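The Cabinet by the Brick Wall

By Zawadi Mohamedi

When I moved to Skála, I owned 300 books and not one shelf. The books lived in banana boxes from the market, and every time I wanted a cookbook I had to lift two boxes of winter sweaters first. I lived in this way for six years, and I would like to say that it taught me patience. It taught me only to cook without recipes.

For this story I visited people who have made friends with one piece of furniture: the white cabinet with a top part, what my grandmother would call a hutch. It is not in fashion. In the secondhand halls you can find it standing between the wardrobes and the baby beds, and often nobody asks for it. Blažena Kratochvíl, who sells used furniture in a former mill called Feltell, told me that buyers are afraid of it.

"They think it must hold plates," she said. "They have no plates to show, so they walk away. But it is a desk, it is a library, it is a place for keys. You only must decide."

Her prices begin at 100 for a simple one, and she has seen a restored one go for 1,000. The difference, she says, is mostly in the drawers. She pulls every drawer completely out, turns it over and looks at the corners. If the corners are tight, the rest can be repaired with glue and a free evening.

Marek Pešek repaired his with several free evenings. He bought it in April and painted it two times, because the first white was too blue and looked like a hospital. He does not like closed furniture. "What is behind a door, I forget that I own it," he told me. So he keeps the small things he needs every day in the open part, and the door is for what he is allowed to forget: batteries, old letters, a charger for a telephone he does not have anymore.

Gianni Longo has the opposite opinion. He would close everything. In his apartment the countertop is holy and must stay empty until dinner, when it receives bread. I noticed that there was also a pile of mail on it, but I was a guest and I did not mention it.

Between these two men I find myself closer to Marek. A cabinet that is used should look used. A book which lies flat on a shelf is waiting for somebody, and a leaning one has perhaps been read this week. I prefer this to the rows arranged by color that one sees in catalogs. 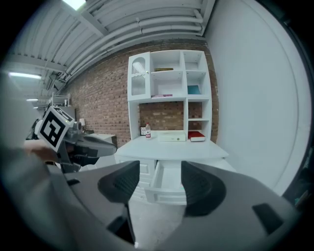

HOME & STORAGE

Against red brick, a white cabinet does not need much company. A teal-blue book leans in its cubby, a red one stays down on the counter, and these two colors are enough. The little door with the arched top has ribbed, frosted glass, my favorite kind, for it lets in the light and keeps the secrets.

If you want to try it, start with the drawers. Take everything out of one of them, only one, and put back what you have touched since the winter. Leave it open while you work, so you see how much room is there. Then go to the shelves, and leave one part of them with almost nothing. Blažena advises to wait some days before you fill it, and I did not obey her, and now I have there a bowl with buttons.

My own cabinet came from her mill. Most of the 300 books did not fit, of course. The cookbooks did.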